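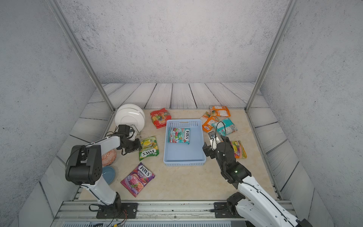 2018-07-17
Cell 2, Plelum bench. Fault log, right arm gripper.

Task: candy bags into the blue basket, both arms live, Uro controller build 35. Present: myself and Akinyi Nzioka.

Fault: the right gripper reported "object held" with its jaws closed on nothing. The arm carried out the full transfer over the basket, opened, and logged a good place. The bag was still on the table. The sequencer then went on to the next pick with a wrong inventory. It happened 7 times before Akinyi noticed that the log and the table disagreed. No collision, no damage, no one inside the enclosure.

Checks, in order:

1. Gripper zero. Commanded full close with no load. Position reading stopped short of the closed value every time, by the same amount. The held/not held test only asks whether the jaws stopped short, so it passes on an empty grip.

2. Cable at the right elbow. Flexed the slack loop by hand with the drive off and the encoder powered. No dropouts on the trace. Not the cause, but the loop hangs free and I want it clipped.

3. Slow run with motor current logged, right gripper working over the basket. 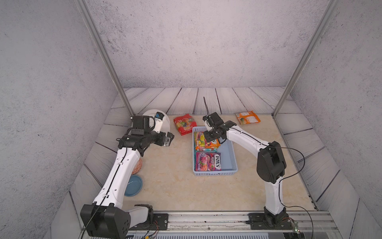

4. Compared current traces. Real grip on a bag: current rises early and stays up for the whole 650 ms window. Empty grip: a short spike at the stop, then nothing. Easy to tell apart.

Cause: the zero offset was lost when Stavros Karagiannis swapped the jaw set at Taltport in February. The procedure sheet has no re-zero step. The left gripper kept its old jaws and reads correctly.

Fix: re-zeroed the right gripper and added the current test alongside the position test. Both must pass or the arm stops and asks. Dry closes repeated 100 times, no false holds. Bags restarted after that, speed limit left on.
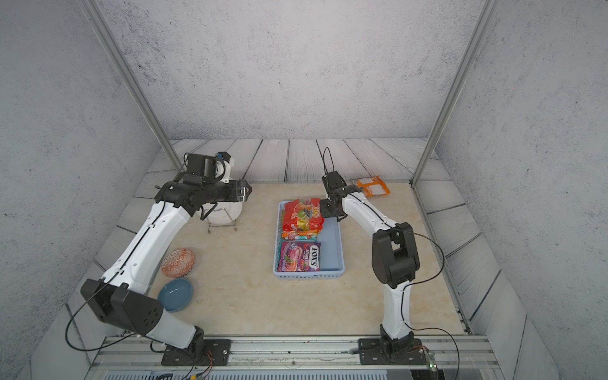 Right gripper at the tray, left at the dish rack.

Open items: re-zero step to go into the jaw change sheet (Stavros). Clip the elbow cable. Ask Intarasuk whether the position tolerance can be set per gripper – at present it is one value for both. Very thin bags may still fail the current test; not tried yet.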